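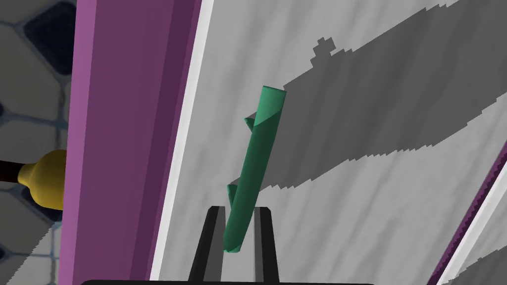 Demetrio Manzano thinks the tiles are a waste of everybody's time. A gripper doesn't care what the floor looks like, he told me before I had my coat off, and a policy that cares has already failed, so why spend a week of computer time painting hexagons?

Selamawit Tamiru, at the next desk, kept typing. The two of them have been having this argument since last spring and have it pretty much by heart.

What they disagree about is how to raise a robot on make-believe. Their project, Stidach, trains a robot arm to pick things up, and it does nearly all of the training in simulation, in a world where the objects are as odd as Tamiru's software can make them. The arm has never held a mug there. It has held a great many things like the green one, a tube with two stubs on the side, which looks like a cactus that gave up or a piece of plumbing for a very small house. It belongs to no store and has no name. In the lab's files it is a string of letters and digits, and in conversation it is "the stalk."

The reasoning goes like this. If you train a robot on mugs, you get a robot that is good at mugs, and then somebody hands it a stapler. Collecting real mugs and real staplers is slow, and a real arm practicing on them breaks things, some of them expensive and one of them usually the arm. So Tamiru wrote a program called Drondix that takes simple solids (tubes, balls, blocks, cones), sticks them together at unwise angles, and asks the arm to cope. Anything that can be picked up goes in the pile. Anything that can't also goes in the pile, for a while, so the arm learns when to quit.

"People want me to say it's like a child playing with blocks," Tamiru said. "A child would ask for better blocks."

The shapes turned out to be the easy part. The fight is over everything else. In Tamiru's version of the world, each attempt comes with fresh scenery: the bin may be purple, the surface under it may be a streaky gray that suggests a hotel lobby, and the floor beyond may be tiled in a pattern chosen by dice. Shadows fall across all of it with edges like a staircase. This last item is a cheap rendering setting, and visitors bring it up a lot.

The trick of scrambling the scenery is an old one in the field. A robot that has seen only one background tends to treat that background as part of the job. Scramble it enough, the theory says, and the real world becomes one more odd wallpaper. Manzano accepts the theory. He just thinks Stidach was paying for it many times over.

His own version, which he calls Sutcliffe after the street he lived on in graduate school, holds the scenery mostly still and spends the savings on contact: how hard the fingers press, how slippery the object is, where its weight sits. He wanted to know which of the two diets raised the better robot, and he was fairly sure he knew already.

So they ran it. Each version trained for the same length of time on the same machines. Then both were loaded onto the real arm, a secondhand model with a squeak in the wrist, and set in front of 49 household objects that neither had met. There was a whisk in there, and a dog toy, and a shower head from Manzano's apartment, which has been without one for longer than his landlord knows. Each object got 16 tries under each policy, in a random order, with a graduate student logging whether the thing was still in the air at the end.

The result annoyed both of them. On the lab's usual table, under the lab's usual lights, Sutcliffe did better. It was especially good with lopsided things, the whisk above all, which Tamiru's policy kept grabbing by the wires as if it had a grudge. Manzano was pleasant about this for an entire afternoon.

Then they moved the arm nine feet, next to the window.

Sutcliffe went to pieces. It reached for the shadow of the dog toy. It closed with great confidence on a patch of sunlight, lifted it, and carried it to the drop-off point. Tamiru's policy, brought up on purple walls and terrible shadows, did almost exactly as well by the window as it had on the table, which is to say decently, and badly with the whisk.

Their paper, now on its third draft, recommends doing both, in turns: loud scenery early on, then a quieter stretch in which the arm gets its lessons in friction and weight. Trained this way, the policy matched Sutcliffe on the table and lost little by the window. There were six objects it never managed to lift at all. Five were flat. The other was a bunch of keys, and the authors offer no theory about the keys.

I asked what any of this had to do with a robot somebody might buy. Nirel, the warehouse equipment company that pays for part of the work, would like an arm that can be wheeled from one building to the next without a month of retraining. Tamiru thinks that's some years off. Manzano thinks it's closer, provided the buildings keep their blinds down.

He still wants the tiles gone. He has a chart showing that floor patterns in particular contributed close to nothing, and that plain changes of color and light would have done the job. Tamiru has read the chart. She says it was made with too few training runs, and she has put in a request for more, with a new floor pattern she's rather proud of.

The machines were busy when I left, working through another night's worth of stalks.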